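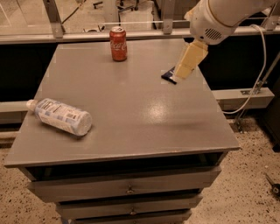 Fig. 7. Arm over the cabinet top with can, bottle and small wrapped item set out. Cable hangs on the right side.

7. Check the arm and the work surface

The Prarnell quick-start card says this cell is ready to run after power-up. Don't take its word for it. Go through the steps below after any move, however short.

CAUTION: Press the stop button and wait for the arm to hold still before you put a hand on the cabinet. The "idle" message on the screen is not a safety device.

1. Push down on each corner of the cabinet top. If it rocks, shim the feet. Software leveling is supposed to correct for this. We have not seen it do so.

2. Follow the white cable from the top of the arm down past the back corner of the cabinet. It needs slack at full reach and must not rub on the corner.

3. Look for glare. A gray top with any gloss will throw back the overhead light, and the Kakmont vision package tends to treat a bright patch as an object. Dim the light or move it. Turning up the "glare filter" mostly hides real objects too.

4. Set out three test items: one standing, one lying on its side, one flat. Keep the standing item toward the rear.

5. Jog the gripper down over the flat item at low speed. Stop when the fingers are 2 mm above the top. Write down the height shown.

6. Repeat step 5 twice. If the readings differ, tighten the gripper mount and start again from step 1.

NOTE: The sales sheet claims 198 picks between checks. Viola Palumbo got some 3 dozen before the height drifted – check at the start of every shift until your own log says otherwise.

7. Close the drawers fully before starting a run. The arm does not know they are there.

Revised Sep 6, 2018, E. Abu Hammour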